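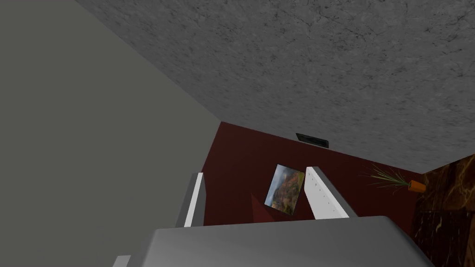
Look Up Before You Sign

Most people who rent or buy an old place check the floors. They walk across the rooms and listen for creaks. They run the taps, open the windows, and try every light switch. Very few of them spend a minute on the ceiling, and the ceiling is often the most expensive surface in the house to put right.

In Brollden, where a large share of the row houses went up before the river bridge did, plasterers have plenty of work. The town has 800 houses on its old streets register, and nearly all of them were built with lath and plaster overhead. Some still have it. Others were covered in the years when textured coatings were in fashion, and a good many have been patched so often that there are three or four materials in a single room.

What the cracks mean

A fine crack in a plaster ceiling is normal. Houses move a little with the seasons, and plaster does not stretch. Hairlines that wander and fade out can be filled when the room is next painted, or left alone.

A crack wide enough to take the edge of a coin is different, and so is one that has a step in it, with one side lower than the other. The step means the plaster has come away from whatever holds it up. Press beside it gently with a flat hand. If the surface gives, stop pressing and call someone.

Brown rings are from water. The leak may be long gone, but a ring with a soft center should be treated as a live one until the roof or the pipe above has been checked. Straight cracks at regular spacing usually follow the joints between boards, and these come back after filling unless the joint is taped.

The vent question

Older rooms in Brollden were built with an open fireplace and drafty windows, and they stayed dry that way. Then the fireplaces were blocked and the windows replaced. The damp air from cooking and washing had no way out, and it settled on the coldest surface it could find. In a top-floor room that is often the slope of the ceiling.

A small vent high up helps, provided it leads somewhere. Many do not. Hold a strip of tissue to the grille on a breezy day. If it never moves, the duct may be blocked, or there may be no duct at all and just a hole into the roof space, where the damp does its harm out of sight. Painted-over grilles are common too. Ten minutes with a scraper will often clear them.

Sloped rooms

Attic conversions have their own troubles. The line where the slope meets the wall takes more movement than any other joint in the house, and filler alone rarely lasts there. Oltov, a repair firm on the east side of town, uses a flexible sealant along that line and paints over it. The firm gives a 12-month guarantee on the work and says most of its return visits are to rooms where an earlier owner used hard filler.

Insulation is the other weak spot. If the slope feels much colder than the flat part of the ceiling in winter, there is probably little or nothing behind it.

What it costs

A full replaster of one bedroom ceiling in Brollden was quoted at $2000 this March, with clearing up included. Boarding over the old surface is cheaper and makes far less dust, though it lowers the room slightly and buries any molding. Textured coatings in older houses should be tested for asbestos before anyone sands or scrapes them. The Ekpo hardware store on the main street sells test kits, with the lab fee paid separately.

Clorard Hall is holding a free open day on plaster repair on Sat 17 July. There will be sample panels to practice on, and places at the afternoon bench session are limited to 13. Bring old clothes and a dust mask.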